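Chapter 4
Setting the Table

Learning Goals
After studying this chapter, the student should be able to:
name the parts of a single place setting;
lay a placemat, plate, flatware and glass in a suitable order;
check a finished setting from the guest's side of the table.

Key Terms
cover, flatware, placemat, rim, tumbler

Introduction
The space given to one guest at a table is called a cover. It holds everything that guest will need at the start of the meal. In a small dining room the cover may be a mat, a plate, a glass and two pieces of flatware. In a banquet hall such as the one at Drullusdale, where 1,000 guests may be seated in one evening, the same few items must be laid in the same way 1,000 times. The method taught in this chapter serves both cases.

Work begins with the placemat, which marks the limits of the cover. A striped mat is useful to the beginner, as its lines show at once whether the mat has been laid square to the table. The plate follows. It is held by the rim and lowered to the mat, and the fingers are kept away from the eating surface. Flatware is then moved to its final place beside the plate, with the fork on the left and the knife on the right. Glasses are kept together on a clear part of the table until they are needed, and are handled near the base.

Boonmee Pongsiri, who taught table service at the Bollotmont school, asked students to lay one cover slowly and correctly before attempting a full table. The exercises on page 43 follow that practice.

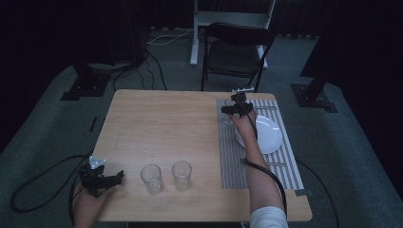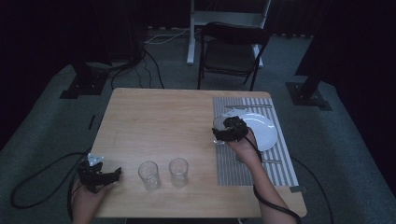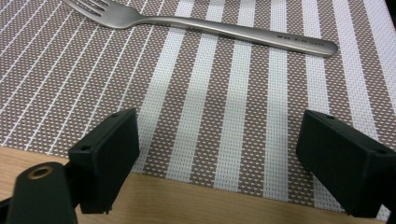
Figure 4.1. Plate, glassware and fork at a cover on a striped placemat.

4.1 Choosing and Placing the Mat
A placemat should be large enough to hold the plate and flatware with a margin on every side. Before it is laid, the table is wiped and dried. The near edge of the mat is then set parallel to the edge of the table.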